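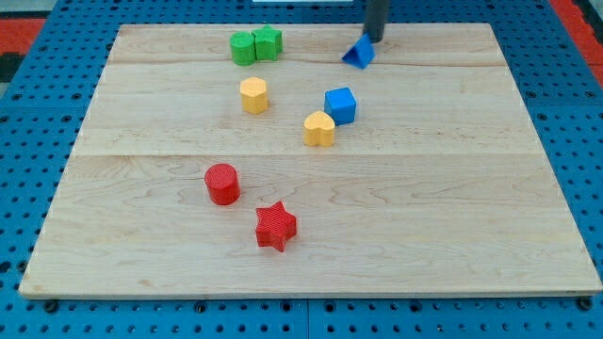 Re: [faculty-forum] Named chairs and the teaching load rule

I have read the draft policy twice now and I think the last message on this thread mixes up two things that ought to be kept apart. Quoting the part I mean:

> The way I read section 4, anyone who accepts a named chair gets a
> permanent course release, and the department eats the cost. We have
> 32 lines in the college. If even a few of them go to chairs we will
> be covering the sophomore sequence with adjuncts by spring. I don't
> see why the departments should pay for an honor that the university
> hands out. Either the Emia endowment covers the replacement teaching
> or we should ask the senate to send the whole thing back.
>
> Also, does anyone know if the Vondráček chair falls under this? It
> was set up long before the draft and I can't find the terms.

The release in section 4 is not permanent. It runs for the first term of the appointment, and a term is five years. After that the holder goes back to the normal load unless the dean signs off on an extension. The word "permanent" appears in section 2, where it refers to the title. A holder keeps the title through retirement. I can see how a quick reading would join the two, and I would support a change in wording, but the draft does not say what the message above says it does.

On cost, the concern is fair. The draft says replacement teaching will be "supported where possible," and that phrase commits the provost's office to very little. In our department a section of the sophomore course enrolls 87 students when it is full, and we cannot fold that into another section because the room won't hold it. Someone has to teach it. I would like to see the phrase struck and a sentence put in its place saying that the endowment income pays for replacement instruction first and the research allowance second.

For the Emia endowment, the last annual report lists three chairs paid from it. Two are filled. The third has been open since the previous holder left, and the income has been going back into principal. I don't know if anyone has asked whether that income could be used for teaching while the chair is vacant. It seems worth asking before we send anything back to the senate.

The Vondráček chair is separate. The gift agreement is in the library's records office and anyone on the faculty can read it there, though you need to request it a day ahead. I went over in March. It is four pages long, and it requires the holder to teach one undergraduate course every year, with no provision for release at all. As I understand it a gift agreement overrides college policy when the two disagree, so section 4 would not apply. Someone in the legal office should confirm that — I am reading it as an engineer.

A smaller point. Appendix B counts the Trirosix professorship as a chair. It is a three-year rotating appointment with a stipend of $1,984 a semester and no release, and the people who have held it were never asked to give up a course. If it stays in the appendix, section 4 would give each holder a release that the donor never paid for. I think it got onto the list by accident. The same may be true of the Plidisis fellowship, which goes to assistant professors and has its own review process. I would take both out.

So my suggestion is that we ask for three edits: the wording in section 2, the funding sentence in section 4, and the two removals from Appendix B. That is a short request and the policy group could act on it without starting over. Sending the whole draft back means the current practice stays in place for another year, and the current practice is that each department works out its own deal with the dean.

Comments on the draft close Wednesday at 5 p.m. The form on the senate page limits each comment to 288 words, so if others agree with the edits it would be better to submit them separately, one per comment. I will put in the one on funding. If somebody else can take the appendix, please reply to the list so we don't double up.

One correction to my own earlier post: I wrote that external letters are required for reappointment to a chair. They are required only for the first appointment. Reappointment goes through the department and the dean.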